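O quarto antes do hóspede

O hóspede do Plutiswood larga a mala, procura a senha do Wi-Fi e conclui que o quarto nasceu limpo. Ninguém elogia um rodapé. Mas há quem passe a manhã às voltas com o canto de um armário, onde o pó tem residência fixa e nunca paga diária.

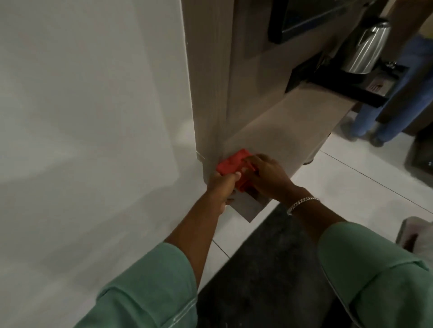
Por onde se começa? De cima para baixo, ensina a cartilha da casa, e com pano seco depois do úmido, porque painel com veio de madeira guarda rastro como quem guarda mágoa.

São 12 quartos por turno no Plutiswood, 13 quando alguém falta. No Hilholm, do outro lado da praça, falam em menos, mas lá os armários são menores.

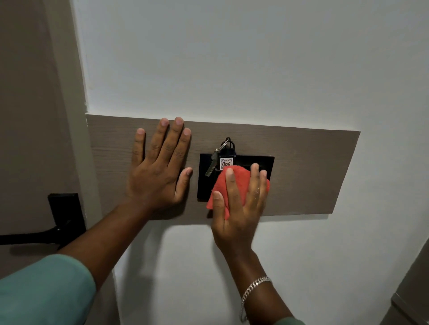
Depois vem a entrada, território dos dedos. Todo mundo apalpa a parede no escuro atrás do interruptor — e apalpa bastante. A chave de metal sobrevive no chaveiro, teimosa, ao lado da modernidade.

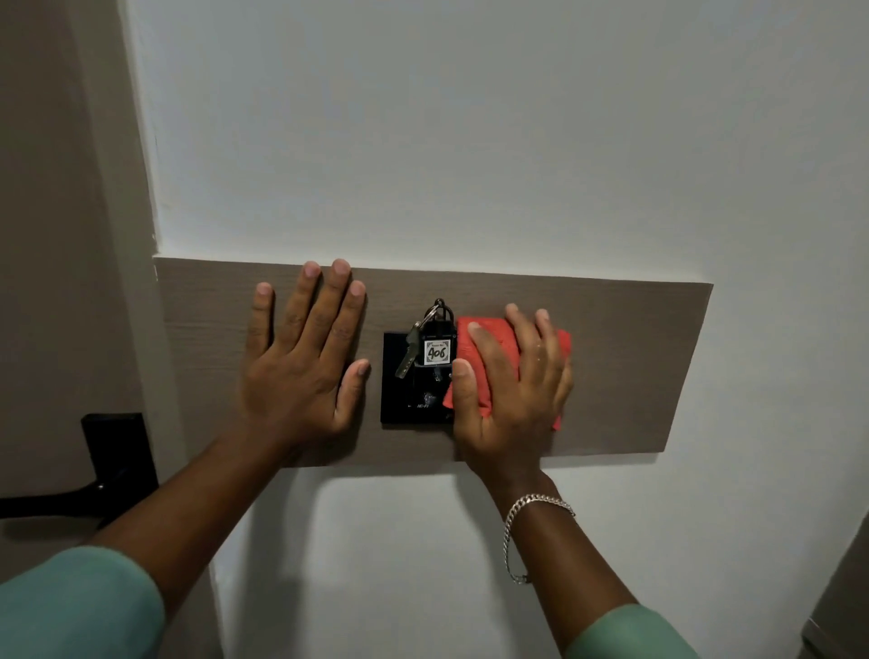

O pano vermelho fica para as superfícies secas; banheiro tem outra cor, e misturar as duas rende sermão. Um pano aguenta 60 lavagens, diz a etiqueta. A governanta aposenta antes.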